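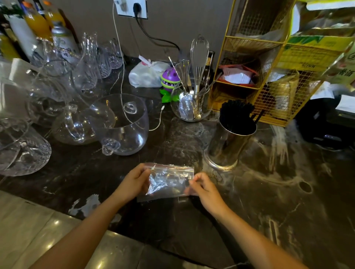 How to Practice Putting at Home

Putting is the one part of golf you can work on indoors without a net, a simulator or a high ceiling. A hallway or a strip of living room carpet is enough. The routine takes half an hour and needs a putter, a few balls and something to aim at.

Set up the lane

Find a flat run of carpet at least 9 feet long. Roll a ball down it slowly from each end. If it drifts the same way both times, the floor slopes, so try another room or aim to allow for it. Low, dense carpet works best. On a hard floor, use a putting mat.

Put a coin at one end for a target. A coin is much smaller than a hole, and that's fine. Mark your starting spots with painter's tape at 3, 6 and 9 feet. It peels off cleanly, but don't leave it down for months.

Step 1: Check your face angle

Stand two books on the floor just wider than your putter head and make strokes between them without a ball. Go slowly. When you can make 7 strokes in a row without touching either book, add a ball.

Step 2: Short putts

Hit 50 putts from the 3-foot tape. Go through your full routine on each one, including stepping away. Count a putt as good if it rolls over the coin. Write the score down.

Step 3: Distance control

Move back to 9 feet and take the coin away. Lay a strip of tape across the lane and try to stop each ball on it. Change your starting spot after every putt so you don't groove one speed.

Carpet is usually slower than a real green. Before your first round in March or whenever your course opens, spend ten minutes on the practice green to get your speed back.

Step 4: Finish with one ball

Play 9 holes with a single ball, picking a new distance each time. Putt until you reach the coin and keep score. Anything under 18 is good.

Three sessions a week is plenty. Stop if your back gets sore.

Posted by Tadeusz Lis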